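Re-oiling or lacquering a pale timber kitchen table?

tidewrack
Posted in: Furniture and Finishes

We bought a Falano table second-hand in June. Light timber, rounded corners, previous owner said it had been oiled but couldn't say with what. It has started to feel rough where we eat and a mug left a ring last week that won't wipe out. I'd like to do the whole top before winter is over. The local shop quoted $258 to sand and lacquer it if I drop it off. A tin of hard wax oil is $148, plus sandpaper. Which way would you go? We have two kids and don't use coasters.

gumnut_joinery
Oil. You can patch oil. When lacquer gets a chip in it, water gets under and you get a grey mark, and then the whole top has to come back to bare timber. I've stripped a few of those and it isn't fun work.

Start at 120 grit, finish at 180, no finer. Go with the grain. Vacuum it, wipe with metho, let it dry, then put on a very thin coat and buff the excess off after 15 minutes.

Corella88
I'll disagree with that. Two kids and no coasters is exactly who lacquer is for. Ours was done by a shop in Mapplebeck nine years ago and it still looks fine. We oiled the one before it and I was redoing the top every autumn. If the shop is quoting 258 for sanding and spraying, that's cheap. I paid more than that for a smaller table.

gumnut_joinery
If you were redoing it every autumn you were using the wrong oil. Plain linseed or an orange oil polish will do that. Hard wax oil is a different product.

Corella88
It was Stidach hard wax, the satin one. Two coats, as per the tin.

halfpast_nine
Is it solid or veneer? Everyone has skipped this. If it's veneer you can go through it with 120 on an orbital in no time. Look at the edge and the underside. If the grain on top carries on down over the end, it's probably solid.

tidewrack
Underneath looks the same as the top and the grain runs through at the end, so solid I think. Couple of photos of the top.

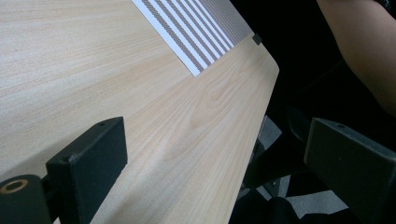
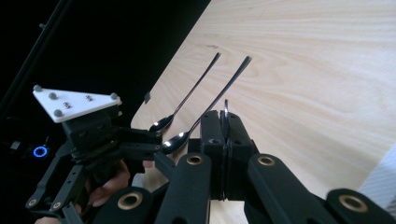

Re: Re-oiling or lacquering a pale timber kitchen table?

halfpast_nine
Pale timber like that will go yellow under ordinary oil. If you want to keep the colour, get one with a bit of white pigment in it. Tesance do a 29 mL sample sachet. Try it on the underside first and leave it a couple of days before you decide.

mallee_root
Agree on the white pigment. Don't sand only the ring, you'll end up with a dish in the top. Do the full surface evenly.

Also don't bother with a new table. My sister-in-law gave up on hers and paid $1149 for a replacement, and it had a ring on it by Easter.

Corella88
Whichever you pick, ask the shop if the lacquer is two-pack. If it's a water-based single pack then I take back what I said and you should oil it.

tidewrack
Thanks all. Rang the shop and it's a single pack, so I'm going with the oil. Have ordered a sachet to test underneath. Does anyone know if I need to do the underside as well as the top?

gumnut_joinery
One coat underneath so both faces take up moisture at a similar rate. It doesn't need to be neat.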